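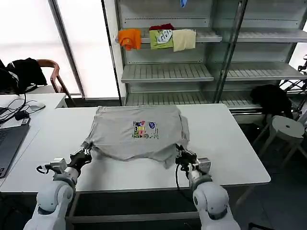
Where Do All the Free T-Shirts Go?
Final report, Intro to Everyday Economics, Vistden College
January 26, 2026

So my project started in my own dresser. I was trying to shut the bottom drawer and it wouldn't go, and when I pulled everything out I had 19 T-shirts I hadn't paid a cent for. Orientation shirt, blood drive shirt, a 5K I didn't run (my roommate did, they gave her two). I wear three of them. The rest just live there.

My question was pretty simple: how many free shirts do students at Vistden own, and do they ever get worn? I had a bigger question at first about the whole clothing industry and my instructor wrote "too big!!" on it in green pen, which was fair.

What I did

I put together a short survey and sent it to the dorm lists and the commuter list. I got 233 replies, way more than I expected – people really want to talk about their shirts! I asked how many free shirts they had, how many they'd worn in the past month, and what they did with the last one they got rid of. There was a comment box at the end too, and I'm so glad I left it in.

I also spent two afternoons at the thrift store in Wumlow, the one next to the tire place, going through the T-shirt racks with a clicker. They let me do it as long as I put everything back in size order. I got to 341 shirts before they closed on the second day, and I sorted them by whether they looked like something you'd buy or something you'd be handed at an event. Anything with a list of sponsors on the back went straight in the "handed" pile.

What I found

Most people who answered keep more free shirts than they wear, and it's usually by a lot. The most common use was sleeping in them, then the gym, then painting or moving furniture. Hardly anyone wears them to class. Fit came up over and over. Events order a ton of larges, and if you're small you get a nightgown.

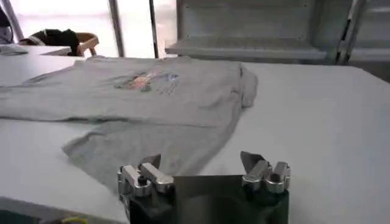 The fabric matters more than I thought it would. People put up with an ugly logo if the shirt is soft, and they'll drop a good-looking one if it's stiff or if the print feels like a sheet of plastic on your chest. One person wrote a whole paragraph about a shirt from the Mạc noodle place downtown that she has worn every week since high school. She didn't even like the noodles that much.

On the other end there's the Triltus shirt. Triltus is the campus printing service, and last March they gave shirts away at every table in the student center – a really thick, scratchy orange one. It got more angry comments than anything else in the survey, and I saw several of them on the racks in Wumlow.

Problems with my project

People who care about shirts were probably more likely to answer. I also had to guess at some of the thrift store ones, like plain shirts with a tiny logo. And my "past month" question went out in winter, when everybody's in sweatshirts, so I'd ask it in the fall if I did this again.

What I'd suggest

Let people choose a size when they sign up, and let them say no thanks. A lot of the comments asked for socks.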